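Home Forums Manipulation Bench Results Search Log in

Shoe packing: conditioning the second placement on the first

kestrel_mu
Posting results from the boxing task. Policy gets one fixed view plus wrist views and has to put a pair of shoes in an open box, one at a time. The change from our November baseline is a single extra input: an embedding of the box interior, refreshed after each release.
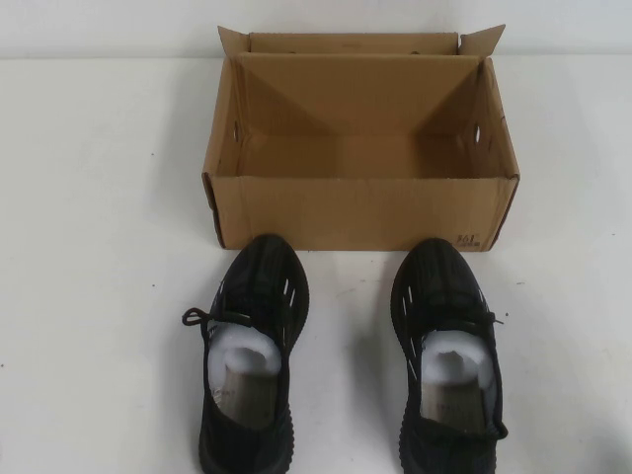 Box position and yaw are varied between episodes. Training set is 20 demonstrations per box orientation. At test we ran 12 episodes with the embedding and 12 without. Full pairs boxed: 7 with, fewer without, and I'm still rescoring the second group because two of the videos are ambiguous.

dalbello_fan
What counts as boxed? Lid closed?

kestrel_mu
No. Both shoes inside the walls, gripper clear. Lid is out of scope. Wrist view with one shoe inside:

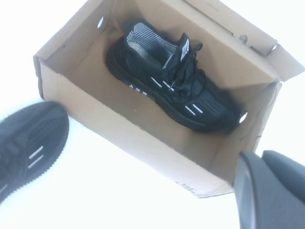 Photo: Murali Lobo / Wulum bench log

The policy has to infer the free floor area from views like that one. White table, high exposure, so the box edges are the only usable structure.

torque_ripple
I don't buy the embedding as the cause. You also changed the refresh timing, so the second approach starts from a newer observation. Run the old network with the new timing first.

kestrel_mu
Fair. The timing-only run is queued. I expect it to recover part of the gap, but not the yaw cases.

Zunier_dev
How do the wrist frames hold up during motion? Ours smear badly.

kestrel_mu
They smear here too. We don't filter them.
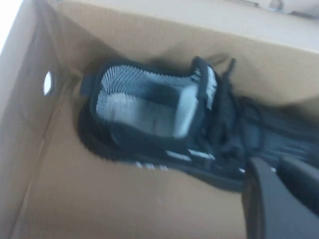

Wrist view inside the box, fingers over the front of the shoe. Motion blur as recorded.

torque_ripple
Then your interior embedding is computed from frames like that, and I'd like to see it ablated by blur level. The Lurkska baseline drops blurred frames and lost nothing on our setup.

kestrel_mu
It is computed after release, with the arm stopped. Blurred frames only reach the motion head. Fixed view at the one-in, one-out stage:

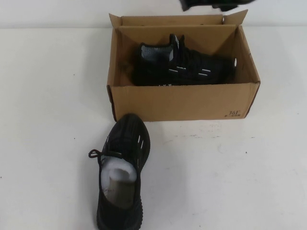
Scoring rules, revised

1. A shoe resting on the rim is a failure.
2. Shoe orientation inside the box is not scored.
3. A regrasp is allowed once per shoe.

dalbello_fan
Rule 2 is too generous. A shoe lying across the floor can block the other one. Score it separately at least.

kestrel_mu
Agreed, will add a column.

Related threads
Lurkska baseline: frame dropping settings
Zunier wrist mount, cable routing
Deformable uppers and grasp width

Contact Copyright Wulum Forums Back to top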